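Brason Hand, Right, With Galline Wrist Kit

Home / Hands and Grippers / Humanoid Hands / Brason

In stock. Ships from our warehouse in 5 business days.

Overview

The Brason is a four-finger-and-thumb robotic hand for people who already own an arm and have grown tired of watching it pinch things. It bolts to the Galline wrist plate, takes power and data through a single cable, and shows up in your software as one device with a sensible name. We mention the sensible name because the last hand we carried showed up as a printer.

Each finger curls on its own motor. The thumb swings across the palm and stops where you tell it to, which covers most of what people want from a thumb: picking up a small box, holding a card by its edges, steadying a carton while something else does the clever part. It will not play the piano. Customers ask, and we have started answering before they do.

We sell it mainly to labs, small assembly shops and the kind of office where the robot lives next to the desks and everyone has learned where to put their coffee. If your work happens on a tabletop, with parts that would fit in a lunch bag, you are the buyer we had in mind.

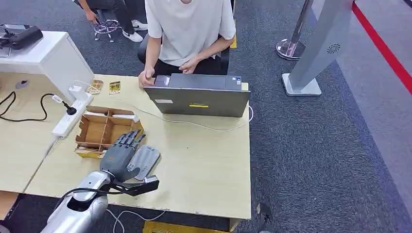

Robotic hand at the desk, with the divided cardboard box open in front of it.

What it does well

Small packages. The fingertips close slowly at the end of their travel, so a thin carton keeps its corners. You can set the closing force in 7 steps. Step one will hold a tea bag. The top step is for people who are cross with their packaging, and we suggest working up to it.

Boxes with dividers. Reaching into a narrow compartment is where plain two-jaw grippers tend to sulk. With the Brason you can fold two fingers out of the way and go in with the other two and the thumb. It takes some setting up the first time — allow an afternoon — and after that you save the pose and call it by name.

Being taught. The Fliline software, included with every hand, lets you drag the fingers to a position on screen and store it. It runs on an ordinary laptop. There is a scripting mode too, with decent documentation and one chapter that was plainly written at two in the morning. We left it in, as it has the best diagrams.

What it does less well

Anything wet. The hand is not sealed, and the warranty has a paragraph about this that grew longer in March.

Anything heavy. The rated load is 5 pounds with the hand pointing down and less with the palm facing up. The arm you bolt it to may be able to lift a good deal more. The hand does not care what the arm can lift.

Keys, coins, paper clips and anything else that lies flat on a table. You can get there with the optional rubber tips and patience. A vacuum cup costs less and complains less, and we sell those as well.

In the box

One Brason hand, right
Galline wrist plate with screws and a spare set of screws
Combined power and data cable
Hex keys in the two sizes you will need
Fliline software license, one seat
Printed quick-start guide, folded in a way you will not be able to repeat

Not in the box: the arm, the laptop, the table, or a power supply for the arm. If you are not sure whether your arm takes the Galline plate, send us the model name before you order. Roughly 200 arms are on our fit list, and the odds are good, but adapters are slower to ship than hands.

Setup and care

Mount the plate first and the hand second. Route the cable down the outside of the forearm with enough slack for a full wrist turn, then turn the wrist by hand and see whether you were right. Run the finger check in Fliline before you let the arm move.

Keep the space around the hand clear while you are teaching it. It stops when it meets resistance, but it has no opinion about whose sleeve that was. People working at the same table should know where the stop button is, and it should be somewhere they can reach without standing up.

Wipe the fingers with a dry cloth. Check the thumb screws after every 100 hours of running time.

Which hand to buy

If you only ever grab one shape of part, buy the Marchal two-jaw gripper. It is cheaper, tougher and dull in the best sense. If your parts change from week to week, the Brason earns its price.

The left hand is a separate listing. It is a true mirror image, so poses saved on one side can be flipped in Fliline and used on the other. Returns are accepted within 30 days on hands that still have all their fingers.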